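Stutico Walking Unit — Demonstration Visits

Product no. 1026
Supplied by Fedden, Birkness site

The Stutico is a two-legged unit with two arms, built for light handling work in offices, stockrooms and workshops. Before ordering, customers can book a demonstration at our Birkness showroom. A visit takes 90 minutes by default, and the unit is shown working at ordinary furniture on an ordinary floor.

Visits are led by Rawan Obeidat, who also handles quotes. Groups of up to six are fine. Please wear flat shoes and leave bags at the front desk.
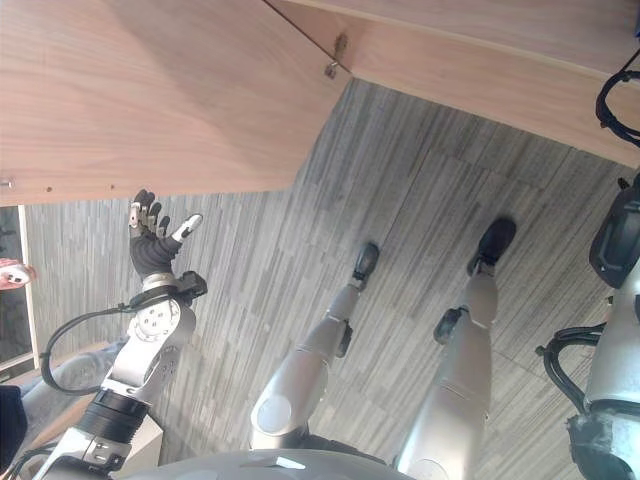 Reach and approach are what most buyers ask to see first. The standard program has the unit walk up to a piece of furniture, stop, and bring one hand to a marked point. Gloves are a separate order line, and the black fabric one on the hand near the wooden panel has metallic segments at the finger joints and fingertips. Carpet tile like the gray floor under its feet is fine for walking — deep pile is not, and we will ask about your flooring when you book.

Program settings for visits
Reach height, low: 630 mm
Reach height, high: 900 mm
Programs available: 33

Spare gloves are sold in pairs. The Hamdan service plan covers joints and cables for the first year and can be added at any time before delivery.

The next open day is in July. Individual visits can be booked by phone or through the contact form.

Page updated 2025-05-12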